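Fitting a marker bracket and camera to a hand-held gripper

2019-08-25
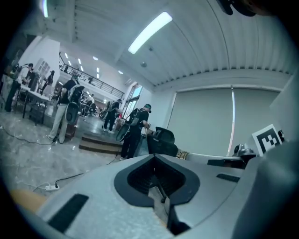

Before you start, print the two halves of the bracket and let them cool on the bed. Ours took most of an evening on the Kekano at the Ashworth workshop. If you pull them off warm, the long half curls and the camera will never sit square.

The files are version 7 of the Drestilow bracket. Earlier versions put the camera lower, and the jaws filled too much of the view. From version 5 on, the screw holes also match the standard plate, so you can swap the top half without printing the bottom again.

What you need

Both printed halves
Four M3 screws, 12 mm long, with nuts
A wide-angle USB camera on a bare board
A printed square marker, mounted on stiff card or thin plastic
A USB cable long enough to reach your recorder
Double-sided tape, a hex key and a small file

Step 1. Clean up the parts

File the inside of the notch until the jaw slide moves with no scraping. Don't touch the outer face. It locates the camera plate, and even a small dip there will tilt the picture.

Step 2. Mount the gripper body

Open the jaws all the way and slide the lower half of the bracket on from the front. Put in the two rear screws first and leave them loose. Add the front pair, then tighten all four a little at a time, going corner to corner. Stop when they are snug. The plastic cracks before the screw strips — we have broken two halves that way.

Step 3. Attach the camera

Tape the board to the top half and plug in the cable before you close anything up. Look at the live picture on a laptop. You want the edge of the gripper body along the bottom and both jaw tips in view when they are open. Move the board until you have that, then screw the top half down.

Step 4. Attach the marker

The marker needs to be flat and has to keep its white border. If you trim the border off, detection gets unreliable under ceiling lights. Matte paper works better than glossy. Tape it, check it, and glue it only after a full session without trouble.

Step 5. Run the cable

Leave a loop of slack at the wrist and tie the cable to the handle. If you work at a table, run it down the back leg and along the floor to the power strip. If you walk around with the gripper, put the recorder in a backpack and bring the cable over the shoulder.

Step 6. Test it

Record a short clip while you open and close the jaws and turn slowly in place. Ours came out at 1189 frames, and the marker was found in all but 227 of them. Most of the misses were in fast turns. Slowing down helped more than changing the exposure.

Known problems

The Dultilness recording script stops without an error when the disk is full. Check your free space first.

Bracket screws work loose after a few days of use. We retighten ours before each session and have put thread lock on the rear pair since February.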